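About Plosa

Plosa supplies technical staff, stage automation and lighting hire to producing theatres, touring companies and drama schools. The company was set up by Araceli Nieto, formerly a deputy stage manager, and Valdemar Ingvarsson, a lighting programmer. Both had worked on the same long tour and had kept separate notes on what went wrong at each venue. Those notes became the first version of our venue file, which is still in use.

The registered office and main store are at Brasness. A second, smaller store at Moya holds drapes, dance floor and the touring dimmer racks. Collections and returns can be made at either site, but equipment must go back to the store it came from unless this has been agreed in writing.

What we do

Most of our work falls under production support. A client sends us the set drawings, the lighting plan and the tour dates. We check these against the venue file and return a list of clashes: bars that are too short, traps in the wrong place, doors narrower than the flats, supplies that will not carry the load. The client's designers decide what to change. We do not redesign work unless asked to, and we charge for it separately when we are.

The venue file currently holds 2,224 entries. Each entry covers one stage, so a building with a main house and a studio has two. An entry records the grid height, the number and spacing of flying bars, the rated load of each bar, the rake if any, the position of the prompt desk and the size of the get-in doors. Where our own crew have taken the measurements, the entry is marked with their initials and the month. Where the figures came from the venue, it is marked "supplied" and should be checked on arrival.

Hire stock is listed by item and not by kit. There are 2,978 items on the list, from single clamps to complete winch units. Lanterns are tested before they go out and again on return. Winches and hoists are inspected by an outside examiner, and a copy of the current report travels in the lid of the flight case.

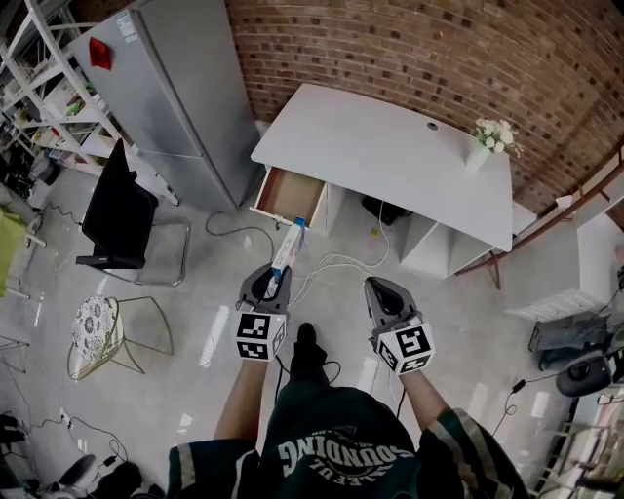 Staffing is arranged by show or by season. We provide production electricians, flymen, sound operators, stage managers on the book and relief cover at short notice. Calls begin at 9 a.m. unless the production schedule says otherwise, and the minimum call is four hours. Overnight working is quoted in advance. Crew who travel between venues are given the rest period set out in their contract, and we will not shorten it to meet an opening.

The Pestlow cue system

Pestlow is our own cueing software. It was written by Valdemar for a musical with more scene changes than the house desk could store, and was later rewritten so that other companies could use it. It sends timed commands to lighting, sound and winch controllers from a single cue list. Up to 2,000 cues can be held in one show file. The deputy stage manager's script appears beside the list and can be edited during technical rehearsals without stopping playback.

Winch cues in Pestlow need a second operator holding an enable button. This cannot be switched off in the settings. Requests to remove it are received fairly often and are declined.

Training

We run short courses at Brasness between January and the start of the spring tours. The subjects are flying, basic stage electrics, reading a ground plan, and running the book. Groups are limited to eight. Drama schools may book a course for their own students on their own premises, provided the stage has a current entry in the venue file.

Two trainee posts are offered each year, one in lighting and one in stage management. Trainees are paid and work on live productions from the third week. Applicants do not need a degree. They do need to be able to work evenings and lift 20 kilos safely.

Terms

New clients are asked for a deposit of 50 per cent on hire. Staffing is invoiced at the end of each week of the run. Cancelled calls are charged in full if notice is given after noon on the day before.

Amendments to venue entries are welcome from any theatre, whether or not it is a client. Please send a dated drawing and the name of the person who took the measurements. Enquiries about touring dates go to Araceli Nieto, and those about Pestlow or automation go to Valdemar Ingvarsson, both at the Brasness office.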